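# Small bamboo drawer box keeps sticking, and is it worth putting on the worktop at all?

**Getomine**
Wed 24 June

Hello all, I hope somebody can help me with what is probably a very silly problem. We moved in October to a flat with a lovely long worktop and hardly any cupboards, and I have been slowly working out where everything ought to live. My sister gave me one of those bamboo boxes with a single drawer that you stand on the counter. I wanted it for tea bags, sachets, batteries, birthday candles and all the other bits that used to roll about in the cutlery drawer.

For the first few months it was a dream. Now the drawer goes in most of the way and then stops, and if I give it a push it jumps the last bit with a bang that wakes the dog. Pulling it open is nearly as bad. I have taken everything out, wiped it round with a damp cloth (perhaps that was wrong?) and turned it upside down to look for crumbs. There were crumbs, I'm ashamed to say, but getting rid of them made no difference.

It is the same sort as this one, with metal slides on the sides:

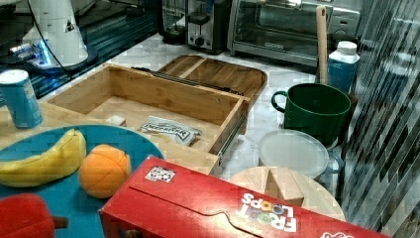 *Bamboo box with the drawer out, divided tray on top.*

I'd rather mend it than buy another. I do also wonder whether I'm asking for trouble by keeping it where I do, between the kettle and the hob. Mine has a divided tray on the top too, and I keep the salt and the garlic in that, so it would be a shame to hide it away in a cupboard. Any advice very welcome, and please assume I know nothing!

---

**Grgić**

Candle wax. Rub it on the slides. Job done.

---

**Ornberg**

Oh, I do sympathise, I had exactly this with a spice drawer and put up with it for far longer than I should have. I'm going to disagree gently with the reply before mine. Wax is wonderful on old drawers where wood runs on wood, and I've used it on my gran's chest of drawers for years. Yours has metal slides though, and wax on those tends to collect dust and turn into a sort of grey putty. If you have already done it, don't worry, warm soapy water and an old toothbrush will shift it, only dry the metal very well afterwards.

What I would do is this. Take the drawer right out. On most of these there is a small plastic lever on each slide, and you press one up and the other down while you pull. Some have no lever and simply want a firm lift at the front once the drawer is fully extended. If neither works, stop and look again before you use force, because the little ball bearings can pop out, and you will be finding them under the fridge until Christmas! 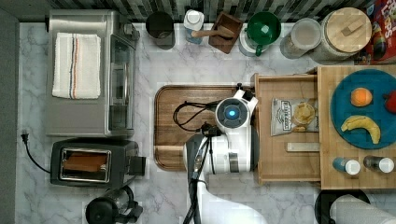 Once it's out, wipe both halves of each slide with a dry cloth, then run a cotton bud along the channel where the balls travel. You will be amazed at what comes out. Flour is the worst, and sugar isn't far behind. Then a tiny drop of sewing machine oil or a puff of dry silicone spray on each side, slide it in and out a dozen times, and wipe off whatever squeezes out. Please don't use cooking oil. I did, and it went sticky within a fortnight and smelled of old chips.

While the drawer is out, check the screws that hold the slides on. They are very short and they work loose in bamboo, and if one head is standing proud by even a hair, the drawer will catch on it in precisely the way you describe. Nip them up by hand. If a screw just spins, take it out, put a sliver of matchstick and a dab of wood glue in the hole, leave it overnight and try again.

---

**Stedora**

Lots of good sense above, so I'll only add something about where it stands, as you asked about that and it got a bit lost.

I would move it away from the kettle. Bamboo swells when it is steamed day after day, and the sides can bow inwards just enough to pinch the slides. Mine lived next to the kettle and by spring it would hardly open at all. I moved it along to the dry end of the worktop, about 60 cm away, left the drawer slightly open for a week, and it came back almost to normal without my touching a screwdriver.

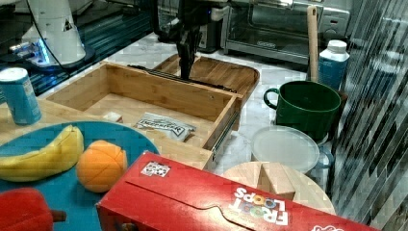 The other thing I'd say is not to put too much weight in it. I had 2 big tins of loose tea and a 500 g bag of sugar in mine, and it drooped at the front whenever it was open. Packets and sachets are fine. Batteries I would keep somewhere else altogether, away from the hob as well.

And you were right to use only a damp cloth, so don't fret about that! Just dry it straight after, and once or twice a year rub a little food-safe mineral oil into the outside (keep it off the runners). Let us know how you get on, and love to the dog.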